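**Can a machine put the laundry away yet?**

I have been asking this every few months since I took over this corner of the newsletter, and I'm delighted to say the answer has moved from "no" to "a bit, if you're patient". That's progress! Washing machines sorted out the wet half of the job long before I was born. The dry half — picking up a top, finding its shoulders, folding it and adding it to the pile — is still ours.

Tharindu Abeysekara, who works on the Gilivero project, wrote to me in June after my piece on dishwashers, and he made a good case that folding is the harder of the two. A plate stays the same shape when you lift it. A jumper has a new shape every time, and dark ones are worst of all, as sleeve and body blur into one another. His group wants a machine to learn from people doing the chore at home with a two-fingered gripper in the hand, on their own beds, with their own clothes. They have 1,639 recordings so far and have thrown out all but 1,090, mostly for being too short.
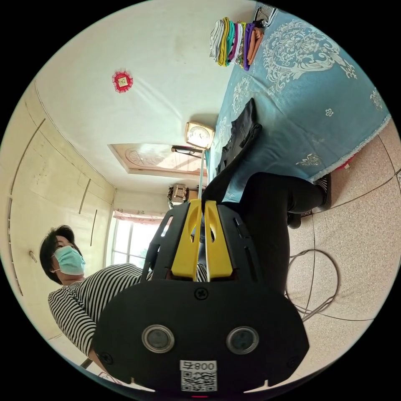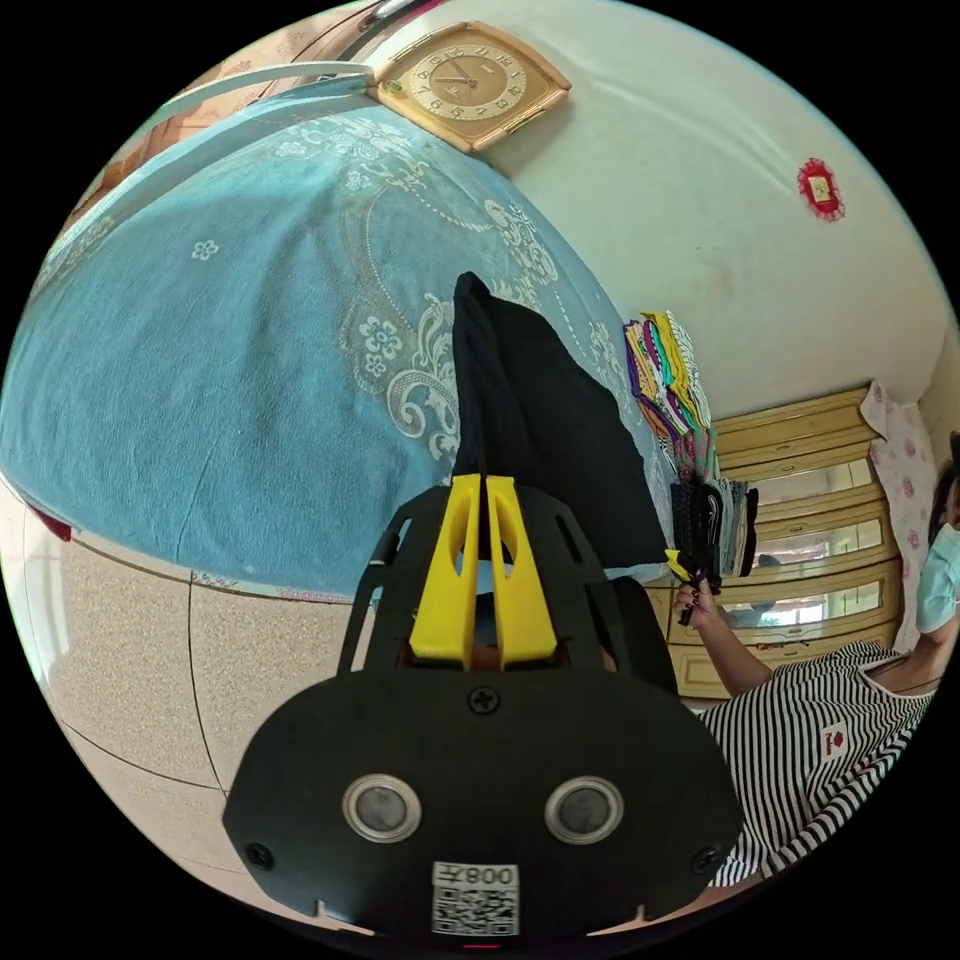
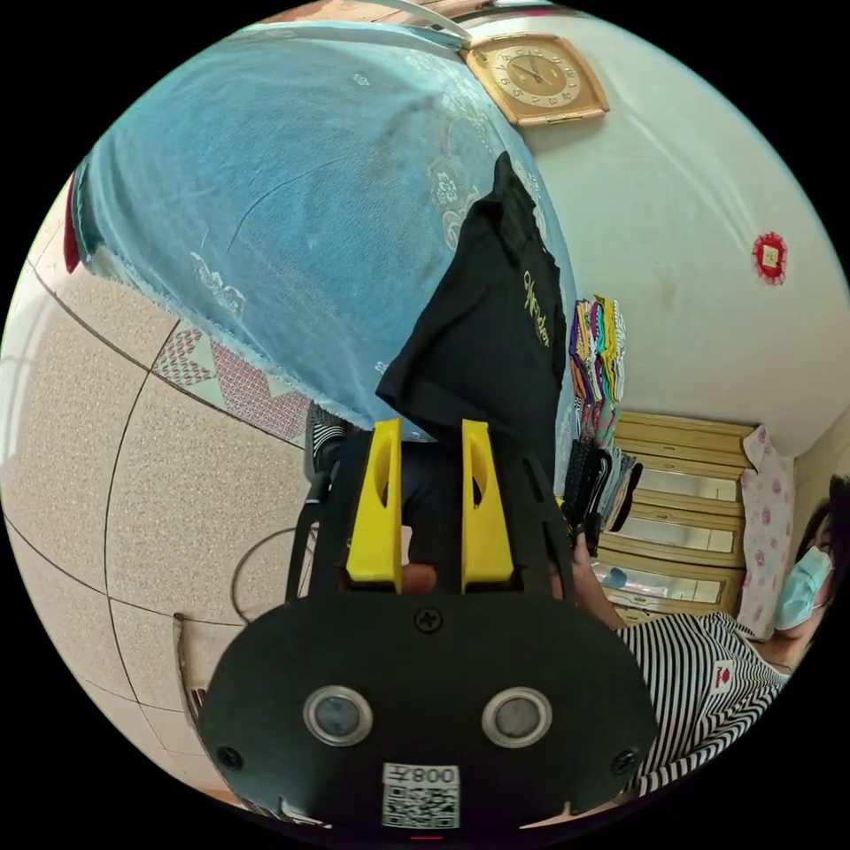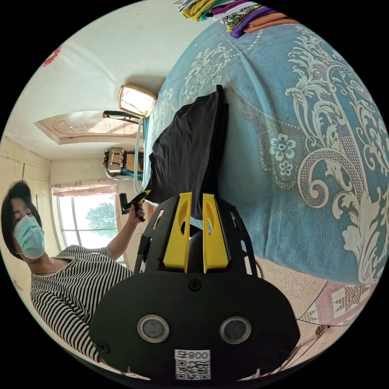

Folding in the bedroom, yellow-fingered gripper at the ready and the coloured pile in view.

I love how ordinary it all is. Two stiff fingers have to do what ten soft ones do without thinking, and I tried it myself with a pair of salad tongs and a T-shirt (go on, have a go). It took me 3 tries to get one sleeve across, and the result looked like something the dog had slept on. Getting hold of the cloth is easy enough. Letting go without dragging the whole lot back with you — that's the knack!

So where are we? Tharindu reckons their arm can manage a tea towel laid out flat, and a plain T-shirt on a good day. Shirts with buttons are a long way off, and he laughed when I asked about fitted sheets. The next target is 1,000 folds in a row with no one stepping in, and he has promised to let me know how far they get.

If you've tried any folding gadget at home, good or dreadful, do write in. I'd like to run a page of your letters next time.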